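Carleen Ruddock has been making face creams and balms under the name Skosel for long enough to be bored by the word "natural". When I spoke to her in June she had just finished a new night balm, and she wanted to talk about that instead.

"It's a plain balm. Oat oil, shea, a bit of squalane. I left the scent out because my own skin can't take it any more."

The recipe went through 29 versions. The early ones were too greasy, she says, and a few went grainy in the jar after a week.

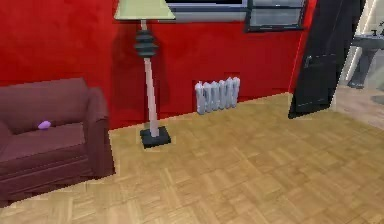
"Shea does that if you cool it too slowly. I knew that and I still got it wrong. Version 21 was nearly right, but it sat on top of the skin and came off on the pillow."

Her business partner, Leandro Daza, looks after the testing. He sent small pots to 103 customers and asked them to use the balm every night for a month.

"People are very direct on a form," he says. "Quite a few told us the lid was horrible – and they were right. We changed it."
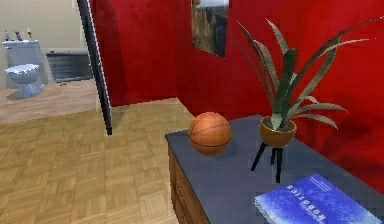 I asked who the balm is for. Ruddock thinks dry and normal skin will get the most from it, and she would steer anyone with oily skin towards the lighter Pernero gel.

"Use less than you think. A bit the size of a pea, warmed in your fingers, on damp skin. If you still look shiny after ten minutes you've used too much."

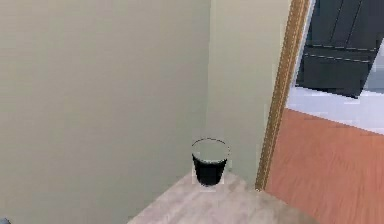
A black wastebasket in the corner

The first batch is over 1,000 jars, all filled by hand. Daza would like a filling machine. Ruddock isn't keen yet.

"I like to see each one set. He says I'll change my mind by the next batch, and I might."

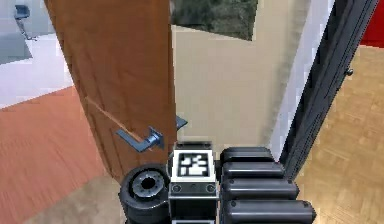 Wooden door with a metal lever handle

A cleanser comes next, though she won't give a date. "It stings a little round the eyes at the moment, so it isn't ready."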